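Oct 28, 2019
By Rosario Messina

Re: Repainting the back room before the winter sale

Hatsue Hirano wrote:

> I went over to Grorkbridge with a tape measure and the back room takes
> more paint than we thought. The walls come to 900 square feet once you
> leave out the door. The shop on Wedon Street says two coats, and they
> want to know by the end of the week if we are taking the flat or the
> eggshell. Flat is cheaper. Also, does anyone remember what went on the
> walls last time? Masanobu thinks it was oil.
>
> Hatsue

Masanobu is right about the oil, but only for the trim. The walls were done in latex when we took over the lease, and I still have the receipt from Kirkitz in the folder with the insurance papers. The trim is older than that and I would not put latex straight over it. We did that in the front hall and it came off in strips the first summer. It needs a light sanding and a coat of bonding primer, and then any trim paint will hold.

On flat or eggshell, I would pay the extra for eggshell. We stack book boxes against those walls from November on and people drag them. Flat paint marks if you look at it wrong, and when you wipe it you get a shiny spot that shows from the door. The front room is eggshell and it has been washed down twice a year without any trouble. The difference in price is $11 a can, and I would rather spend that now than repaint early.

Toshio asked last week if we could skip the primer on the walls to save a day. If we stay with a color close to the old one, yes. If we go to the off-white that Chae-won likes, no, and it may want a third coat as well. I don't have strong feelings about the color. I do think we should settle it before anyone buys anything, as the shop will not take back tinted paint.

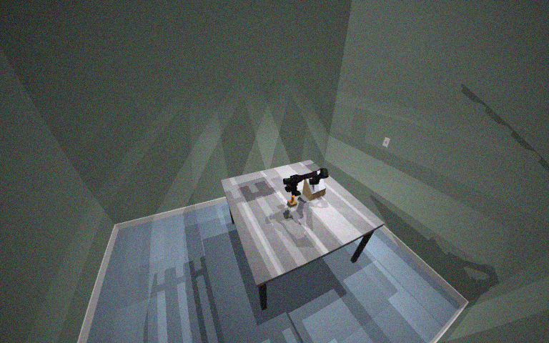 The other thing is the shelving. The four tall units have to come away from the wall before the sanding starts, and they can't be moved full. That means the whole of the fiction section goes into boxes. The last inventory had 2,459 books in the back, counting the cookbooks, and we got 40 to a box when we moved the children's section, so somebody can do the arithmetic. I have a stack of flattened boxes in my garage but not enough. The grocery store gives away apple boxes in the morning if you ask at the side door. Please don't take banana boxes, they have the hole in the bottom.

Label the boxes on the short end, with the shelf letter and the first and last author. Last time we labeled the tops and then stacked them.

As for who does the work, I called Charvát for a price and they can't come until after New Year's. So it is us, or it waits. I can do the sanding and the trim. Masanobu said he would bring his ladder and both drop cloths. I need two people for rolling who don't mind working overhead, and one more to keep an eye on the front desk so that we can stay open. The window in the back room sticks but it does open if you push up on the left side first - please get it open before the primer can is opened.

Hatsue, could you ask the shop to hold the eggshell for us until I hear back from everyone on the color? If they want a deposit, put it on the store account and write "back room" on the slip. And would you measure the trim too while you have the tape out? I need the length with the door frame included.

Replies to the list, please, and not just to me. I missed two answers last time that went to my old address.

Rosario

P.S. The key to the back room is on the hook behind the register again. Toshio had it.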